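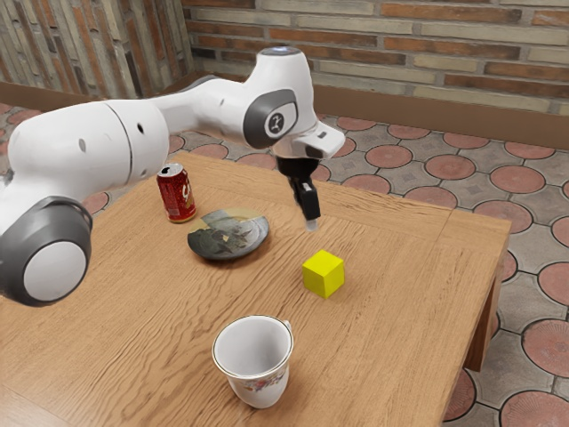

Ticket 417: Automatic waterer in the mare barn keeps overflowing

Status: open, waiting on part
Opened by: Kelly Tavares
Location: Pathirana barn, stall 6

First entry, 6/19/22

Hi all, me again! The waterer in Devari's stall ran over during the night and I walked into a swamp this morning. Bedding soaked right up to the door, and she was standing in the one dry corner looking at me like I'd done it. I shut off the valve in the aisle, stripped the stall and hung two buckets for her. She's drinking fine and her feet look okay, just grubby.

What I tried before writing this up:

Scrubbed the bowl and took the lid off the float side. There was a wad of chewed hay wedged under the float arm (gross), so I thought, great, easy fix. Turned the water back on and it filled, stopped, and then started creeping up again after ten minutes or so. So the hay wasn't the whole story.

Bent the float arm down a hair. It shut off lower but it still crept.

Second entry

Chaminda lent me his pressure gauge and I screwed it onto the hose bib at the end of the aisle. It read 70. The sheet inside the lid says this valve wants less than that, and I'm pretty sure it went up when the new well pump went in. Would one of you who was here for the pump please tell me if a regulator was put on this line? I can't find one.

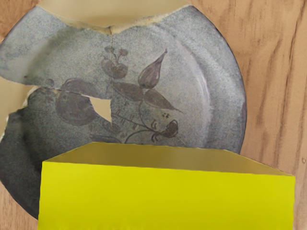 Third entry

Okay, Kavinda wrote back and there's a regulator, it's behind the feed room wall where the old sink was. He turned it down and the gauge now sits at 45. Much happier! The other stalls still fill quickly enough that I don't think the horses will care.

Devari's bowl still creeps though, just slower. I pulled the valve seat and the rubber has a groove worn in it that I can catch with a fingernail. Flipped it over to buy some time and it held all afternoon, but I'm leaving her on buckets tonight.

To do:

Order a new seat and a spare (Piyumi has the parts login)
Valve stays OFF for stall 6, please don't turn it on when you feed
Top up both buckets at night check

I'll close this once the new seat has gone a full night without dripping.

Kelly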